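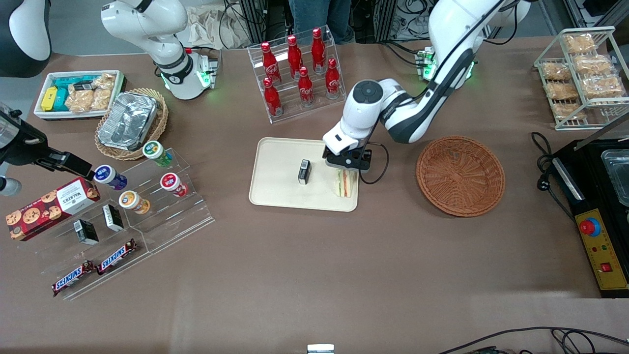

A packaged sandwich wedge on a serving tray, with other snacks and drinks on the table.

Evwood tightens labeling rules for ready-to-eat food

7/11/24

Sandwiches, salads and other chilled items packed on the premises in Evwood will have to carry a full ingredient list from March, the town's food safety office said Thursday. Allergens must be printed in bold type on the same label. A separate card on the shelf will no longer be accepted.

The rule covers 885 licensed outlets, including school cafeterias, gas stations and hospital kiosks. Food made to order and handed over unwrapped is exempt.

Inspectors checked 2740 labels over the past year. Missing or incomplete allergen information was the most frequent fault, and over 40 outlets received written warnings. Sesame and mustard were the ingredients most often left out.

"Most of the errors come from recipe changes," said Henryk Wieczorek, who heads the inspection unit. "The bread supplier is switched and the label file stays the same."

Outlets will have two months after the start date to use up existing label stock. A first violation after that period brings a warning, and a repeat violation a fine set by the size of the business.

Ah-rin Ma, operations manager at the Marciniak deli chain, said its stores would need new printers, as the current models cannot produce bold type at the required size.

Label templates can be collected from the food safety office on weekdays.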